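Clakberg cell: where we are
To: Rekha Pisharody, Cavwood
Tue 28 April

Hi Rekha,

Longer note than usual, as I skipped the February one and you were nice enough not to chase me for it. The simulated cell is up and running again and I'm a lot happier with it than I was over the winter!

Most of this period went into the arm's setup. After we moved to the new Gomar build, the arm kept settling a little low at the end of a long reach, so the fingers would scrape whatever was underneath. I spent days blaming the gripper (sorry, gripper). Edgars Kalniņš finally compared the joint settings with our old file and found 2 of them had gone back to defaults during the import. We put them back, redid the tool offset and locked the file so an update can't quietly overwrite it again.

Then we went through the contact settings for the fingers. They'd been far too stiff - the panel jumped at the lightest touch. I softened them a bit at a time and ran the same short reach after each change, which was dull work but worth doing. The check set is 256 reaches and it now runs overnight without me babysitting it.

The cell as it stands, with the cabinet panel and the loose hardware out: 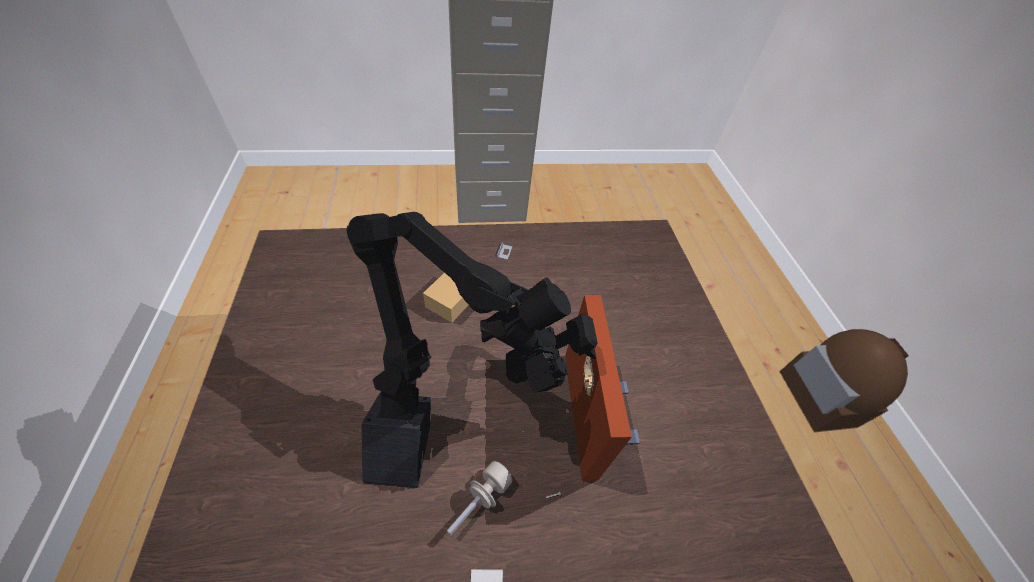 Open gripper, well clear of the upright panel:
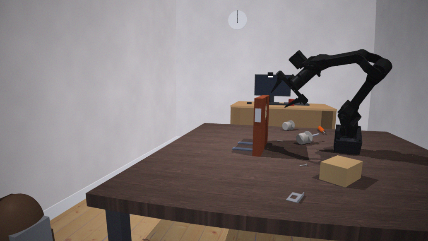

Fingers at the gold handle:

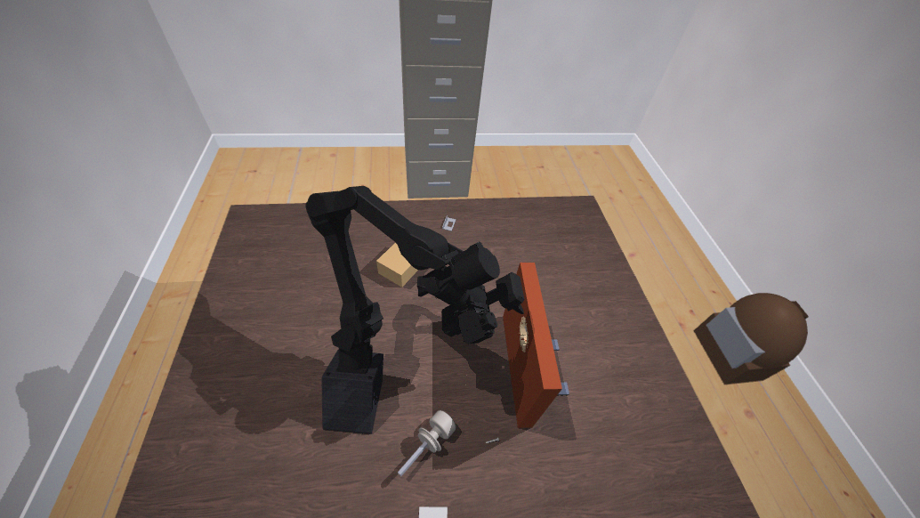

What still needs fixing

The check set threw 79 stops last week. I've read through all the logs now, and the bulk come from the wrist running close to its limit when the arm comes at the panel from a steep angle. Edgars wants to move the base. I'd like to try a different home pose first - it's one line in the config and we can undo it in a minute. If that doesn't help, he wins and we move the base.

Small parts are my other headache. The little screw is so light that the solver sometimes kicks it when the contacts load, so it has a temporary weight on it until we sort out a proper one.

Money and time

We're inside the budget. The only extra is 2 more months on the Ķēniņš compute account, which I'd like to pay for out of the travel line if that's okay with you. Could you let me know before I renew it? I'll send the new stop counts once the home pose change has had a full week of nights.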